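Teaching Trenska when to let go

Sizwe Hlongwane writes the planning layer of Trenska, a manipulation stack that learns from demonstrations with hand-held grippers. He joined Ungate in June and inherited a planner that, in his words, "knew where the box was and had no opinion about anything else."

The test task is an orange box and an open wooden drawer on a desk, with a lamp and flowers left in place. "The lamp matters," Hlongwane says. "If the desk is bare, your collision checks never get any work."

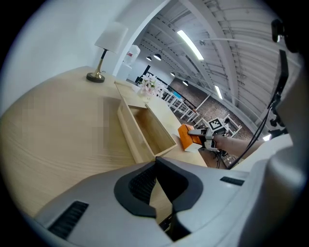 Two clocks, one trajectory

Most of his winter went into timing. Gripper poses come from the square markers, and the video arrives on a separate clock. "We had an offset of 200 milliseconds on one side. The policy trained fine. Then it closed the jaws early, every time."

The fix was a resampling step that puts both streams on one timeline before the planner sees them. Of 891 demonstrations, 6 still fail the check and are dropped. He would like to know why — four of them are left-hand only.

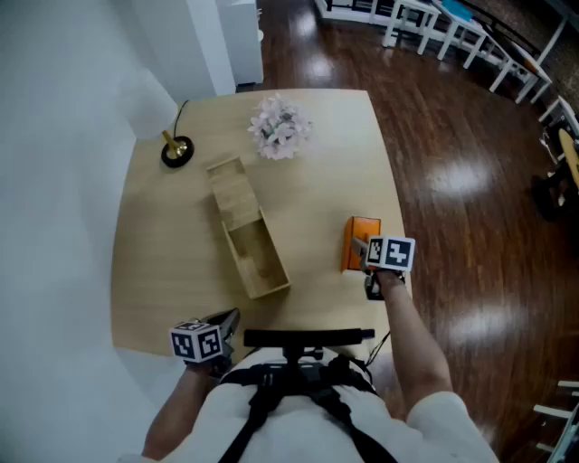 Both grippers in use at the desk, the right one beside the orange block.

Perception is handled by a separate module, Widmer, which he did not write and prefers not to touch. "It gives me a pose and a confidence. I used to ignore the confidence. That was a mistake."

Now a low score makes the planner hold its approach and wait for another estimate. It is slower, and he has had complaints from the Clonden office about that. "They can change the threshold," he says. "It's one line in the config."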